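The Humble Gray Cloth

I own 97 cleaning products. I know because I finally emptied the cabinet under the sink in October and lined them all up on the floor, and then I had to sit down for a minute. Sprays, foams, powders, a Kuroda steam thing I used exactly once (it hissed at me). And what do I reach for every single day? A soft cloth!

My cloth phase started at Temel, the little housewares store near my old apartment. They had a bin of plain gray ones by the register, 2 for the price of a coffee, and I grabbed a pair without thinking. I've since tried fancier ones. The Jestari waffle weave is gorgeous, but it leaves fuzz on everything I own, and I'm not paying that much for fuzz.

So what do I do with them? Mostly big upright surfaces, the kind we all forget about. Cabinet sides, closet doors, that stretch of wall beside the light switch where everyone's fingers go. I love anything with stripes or a pattern because it hides dust so well, but that also means you have to go over it on faith. Start at the top and work down, and don't fold the cloth into a perfect square if you don't feel like it. Bunched up works fine for me, and I get into the corners better that way.

Wash them warm, skip the fabric softener (please!), and let them air dry. My oldest one must have been through the machine 100 times and it's still going, a little thin in the middle and a bit grayer than it used to be. I keep it for the top of the fridge.

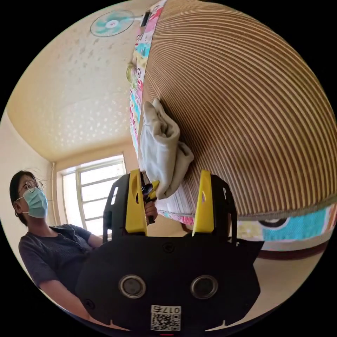 The newer ones live in a basket by the back door, where I can grab one on my way past.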